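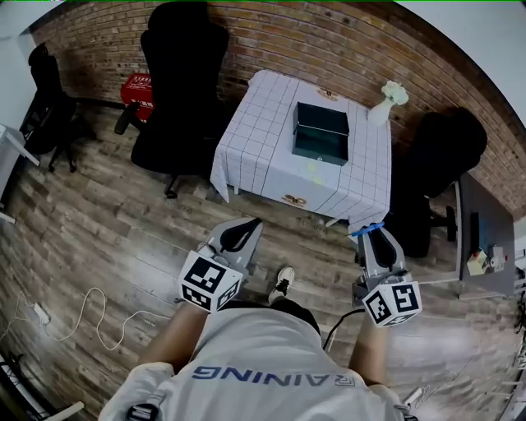
Figure 2. Hand-held grippers at the table with the grid cloth, seen from overhead. Each one carries a white marker cube near the handle.

4.2 What the work turned into

I went to Livton thinking I'd be writing about people losing jobs to machines, and for the first week I kept asking about that. Most folks on the floor wanted to talk about their hands. Before Trendasa brought the arms in, the packing crew at Munro spent the whole shift closing lids and setting boxes down. Now part of the crew spends its hours showing how that's done, with a gripper in each fist (Figure 2), and the recordings go off to train the arms.

Lorna Drummond packed for years before she moved over. She told me the first few days felt like learning to eat with somebody else's forks – her words, and I laughed, and then I tried it and dropped everything! You can't feel the latch on a box through the pads. You have to look at it, and you have to slow way down. Her old pride was speed, and the new job pays no attention to speed at all.

The crew logged 786 demonstrations while I was there, and 702 were kept. I got pretty interested in the other ones. Rory Nisbet, who sorts them, would throw out a take if the person paused to think, and that bugged people. "Thinking was the good part," one packer said to me. They'd asked for a say in what gets tossed, and in December they got one, sort of: a short review at the end of each shift, run in Zudham, the scheduling tool they already used.

I should say the pay is the same in both jobs, so what I'm describing isn't about money. It's more about who gets asked things. Packers who record now get questions from the engineers nearly every day, and the ones still on the line mostly don't. Two people brought this up with me without any prompting, and I come back to it in the next section, where I look at how shifts are handed out.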